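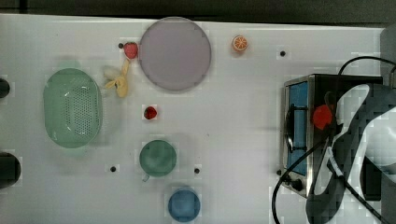
# Laying out a play kitchen on a single table

Design for Play, project report, Grerkbridge

## 1. Brief

The Fosto play group in Avberg has no room for a play kitchen with a cooker and cupboards. It asked for a kitchen activity that fits on one table, can be put out before the morning session and can be packed away again by one adult. The children are mostly aged three and four.

We were asked to produce:

- a list of pieces
- a layout for the table
- a way of packing it all away

Making new toys was outside the brief. Everything came from the toy store in the Kravchuk building or was bought second-hand.

## 2. The table

The table top is white and 800 mm deep. A white surface helped us, as the food and dishes are nearly all in clear, plain colours and can be found quickly. The pale yellow banana is the weakest piece in this respect, but its shape makes up for it.

The top has small round black holes in it. We first planned to cover them with a cloth. The cloth slid when a dish was pulled across it, so we went back to the bare top and checked that no piece was small enough to go down a hole.

## 3. Pieces

| Piece | Colour | Use in play |
|---|---|---|
| Oval colander | Green | Washing and carrying |
| Large round plate | Lavender | Serving |
| Cup with a small handle | Teal-green | Drinks |
| Round cup or bowl | Blue | Drinks, mixing |
| Banana, partly peeled | Pale yellow | Food |
| Strawberry | Red | Food |
| Small fruit | Dark red | Food |
| Cut orange | Orange | Food |

The blue piece is entered as "cup or bowl" because we could not agree on it and the children will not either. It can be packed with either kind.

The dark red fruit caused a similar problem. One of us had it down as a raspberry and the other as a second strawberry. It stayed in the set under the name "small fruit".

## 4. Layout

We tried 2 layouts.

**Layout A** put all the food in the colander and the dishes in a row. It looked tidy and was quick to set out. The trouble was that there was only one place to start from. Whoever got to the colander first had all the food.

**Layout B** has the plate near the middle of the far side and the fruit loose near it. The colander is on the left, empty, with its long side running away from the near edge. The teal cup and the blue one are nearer the front. A child standing anywhere along the near edge has something within reach, and the empty colander gives them a reason to collect things.

We chose Layout B. The plate is the largest dish and it works as a marker: once it is down, the rest can be placed from memory. The strawberry goes at the left of the plate, the banana below that, and the orange to the right.
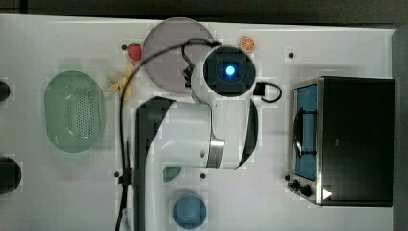 The order matters less than the gaps. In our first version of Layout B the strawberry, banana and orange were all touching the plate and the activity looked finished before it began. Moving the banana out towards the colander was enough to fix this. The strawberry can stay close to the rim, as it is easy to pick up.

Colour was the other thing we changed our minds about. We had meant to match the dishes and asked the toy store for a set in one colour. There wasn't one. With mixed colours an adult can say "put it on the purple plate" or "in the green basket" and be understood, so we stopped looking.

## 5. Packing away

The pieces go into one lidded box in this order:

1. Plate, flat on the bottom.
2. Colander on top of the plate.
3. Cups inside the colander.
4. Fruit in the space that is left.

The banana has to go in last – its peel is splayed open and the flaps catch on the holes in the colander if anything is pressed down on it. A card inside the lid lists the pieces. We left pictures off the card for now.

## 6. Problems

- The cut orange has only one good side. Placed face down it was taken for a ball, so the card says "cut side up".
- The colander is light and moves when a child leans on the rim. We looked at rubber feet but they would have covered some of the holes.
- There is very little savoury food. A carrot and an egg are on our list for the next visit to the toy store.

## 7. Still to do

Layout B goes to Avberg in March for 2 mornings. The staff will note which pieces end up away from the table and whether the box is packed in the right order. We would also like to try a second plate of the same size, if one can be found, as the large plate is the piece most likely to be argued over.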